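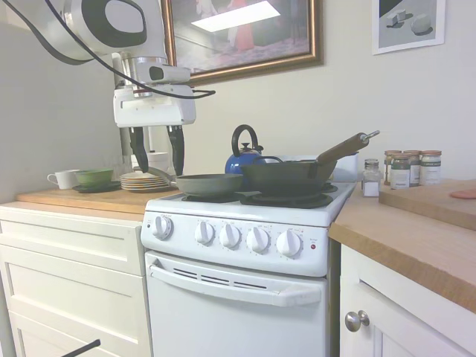 White electric stove with oven, five knobs on the front panel.

Quartey Recipe Times

Quartey is a table of home cooking times taken from handwritten recipe cards and kitchen notebooks. It holds 2,794 rows. Each row is one dish, with the time the recipe gives and the time the cook wrote down after making it.

Nana Ackah typed up the cards. Verena Egger checked the units and merged the duplicates.

What is in the table

dish - name as written on the card, spelling left alone
method - bake, boil, fry, braise or other
stated_min - minutes given in the recipe
actual_min - minutes noted by the cook, blank if none
heat - oven temperature in Fahrenheit, or the knob setting as written
source - Develier (card boxes) or Clostent (notebooks)

Only 1,105 rows have a value in actual_min. Most of those come from Clostent, where the cooks kept notes in the margins. The Develier cards rarely say how a dish went. 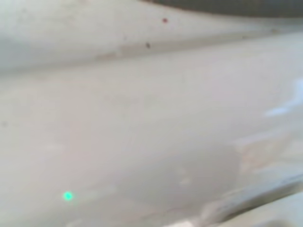

Known problems

Knob settings are not comparable between stoves. "Medium" on one card may be "4" on another, and we did not try to convert them. If you need temperatures, filter to method = bake.

Resting and rising times are included in stated_min for bread but left out for meat. This follows the cards. Fixing it is on the list for the next version.

There are 600 rows with a range such as "20 to 30." We stored the lower number. The full text is in the notes file, matched by row number.

Loading

The table is one CSV file in UTF-8 with a header row. Skernel, the small script in the tools folder, drops blank rows and prints the median for each method. Run it before reporting an error, and include its output with your report.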